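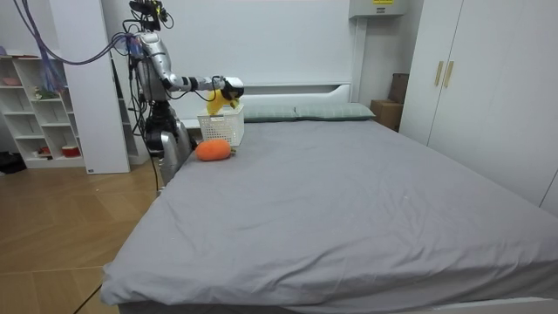 Figure 3. Soft item held over a white basket on the bed.

4.2 Preparing Soft Items for Storage

The Vara storage bag is intended for clean bedding, clothing and soft toys. Read this section before first use.

1. Wash and dry every item as its care label directs. Allow a further 2 hours of airing.
2. Empty all pockets and close any zippers.
3. Lay the bag flat with the valve facing up.
4. Place heavy items at the bottom and soft toys last. Stop at the fill line — an overfilled bag will not seal.
5. Press the seal closed from left to right, then repeat.
6. Write the month of packing, for example March, on the label.

Note: Check the seal again after 168 hours. If the bag has taken in air, open it and repeat step 5.

CAUTION: Keep empty bags away from children. Do not store leather, fur or down in a compressed bag.

Replacement valves may be ordered under part number 76.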